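Trapos y paños: cómo los doblo y los guardo

Mucha gente me pregunta por qué dedico una página entera a los trapos. La respuesta es fácil: en mi casa se usan cada día y durante años estaban todos en una bolsa detrás de la puerta, hechos una bola. Cuando necesitaba uno pequeño para los cristales, salía siempre una toalla vieja. Ahora tengo un sistema sencillo y lo explico como puedo, porque el español no es mi primera lengua y quiero ser claro.

De dónde salen los trapos

Casi todos los míos vienen de ropa gastada. Las camisetas de algodón son las mejores para el polvo. La franela es buena para los zapatos y para los muebles con cera. La tela de forro no absorbe casi nada, yo no la guardo. Antes de cortar, quito los botones, las cremalleras y las etiquetas, que pueden rayar una superficie delicada.

Para cortar uso unas tijeras Ternetti que compré solamente para tela. Si se usan también para papel, pierden el filo muy pronto. Corto los cuadrados a lo largo del hilo, no en diagonal — así los bordes se deshilachan menos y el trapo conserva su forma después del lavado.

Los bordes que se deshilachan

Un borde con hilos sueltos no es un problema para limpiar el suelo, pero sí para los cristales, donde deja pelusa. Hay varias soluciones. Se puede cortar el borde con tijeras de zigzag, o coser un dobladillo estrecho a máquina. No tiren de los hilos con los dedos: el hilo sale largo y se lleva otros con él. Es mejor cortarlos a ras, con la tela plana sobre la mesa.

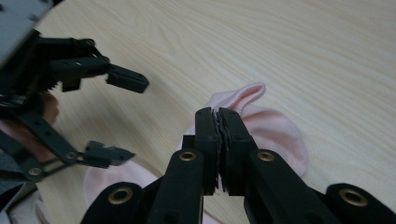 Para doblar, pongo el trapo sobre una mesa limpia y lo aliso desde el centro hacia fuera. Luego junto las dos esquinas de un lado con las dos esquinas del otro, paso la palma de la mano por encima y repito en el otro sentido. Con telas blandas conviene sujetar un extremo mientras se mueve el otro, si no, la tela se arruga por debajo y hay que empezar de nuevo.

Guardar en vertical

Los trapos doblados los pongo de pie en una caja baja, como las fichas de un archivo. La mía es de la marca Hokis y costó 289 pesos. Tiene 4 divisiones: cristales, polvo, cocina y zapatos. El trapo de zapatos nunca vuelve a la cocina, esto es una regla fija en mi casa.

El lavado

Los lavo aparte, a 900 revoluciones, sin suavizante. El suavizante deja una capa en la fibra y el trapo ya no absorbe bien. Los colores fuertes, como el rojo o el rosa, los lavo solos la primera vez.

Un aviso serio: los trapos con aceite de linaza o con barniz no van a la lavadora ni a la caja. Pueden calentarse y arder solos. Hay que extenderlos al aire libre, sin amontonar, hasta que estén completamente secos y duros, y después llevarlos al punto de recogida.

En mayo reviso toda la caja y tiro lo que ya tiene agujeros.

Lyle Begay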